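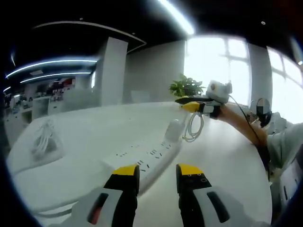 Subject: Re: [brevaler-parents] Crossing guard at Mangubat Rd??
From: Eduardo Quiambao
To: brevaler-parents list

Hi all, typing this between meetings so sorry for the mess. Answering Ljubica's questions in order, her message is at the bottom for anyone who missed it.

Short version: yes the morning guard post is open, no it has not been cut. The district has it posted, job no. 1371 on their hiring page, search by the number and not by "crossing guard" because the title is something like Student Safety Aide I. I looked for it for ages under C.

1. Who covers the corner until it's filled

Front office staff, mornings only. Mr. vice principal has been out there himself twice that I saw. Afternoons are the same guard as before, she is staying, please stop telling people she quit! She's been asked about it in the pickup line all week and is a bit tired of it.

If you drive in from the Kolbridge side please do NOT use the gas station lot to turn around. They have called the school again.
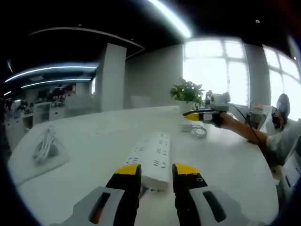
2. Pay and hours

Split shift. Same hourly rate as lunch aides, I don't have the number in front of me and the posting says "per schedule" which is no help. You need the background check and fingerprints, district pays for both if you are hired. Training is one morning with the police dept traffic officer, then you shadow at a corner that already has a guard. Vest and paddle provided. Rain gear is not, I asked.

Retired folks very welcome, also anybody who is up by 7 anyway. You can't have a kid with you at the post, that came up last time and people were upset so saying it now.

3. The flashing beacon

Still seperate from all of this. The city owns the road, the district owns the sidewalk in front of the building, and the corner is apparently a bit of each. Culteck did the walk-through in April and their quote for the school's share was $3000, not counting the pole. Principal says it can come out of the site safety money if the city signs off on the location. City has not signed off. I wrote to them again and got the auto reply.

What would help – short emails from people who live on Mangubat, with your street number, saying what time you cross. Not petitions. They told me they file petitions as 1 comment no matter how many names.

4. Back gate

Stays locked in the morning. I know. Different topic, can we do a new thread for that one, this one is long enough already.

Will post when there's an interview date. If you apply drop me a line so I can tell the office somebody is in the system, last time 2 applications sat there unopened.

Eduardo

On the list, Ljubica Pavlović wrote:

> Hello everyone,
>
> Does anyone know what is going on with the guard at Mangubat and the
> school drive? There was no one in a vest this morning and my
> daughter's class was told the position is "going away." Her friend
> heard the afternoon lady quit too.
>
> Is it true? Who is supposed to be out there in the meantime? And what
> does the job pay, my brother in law may be interested. Also did
> anything ever happen with the flashing light, or the back gate?
>
> Thanks,
> Ljubica (3rd grade and kinder)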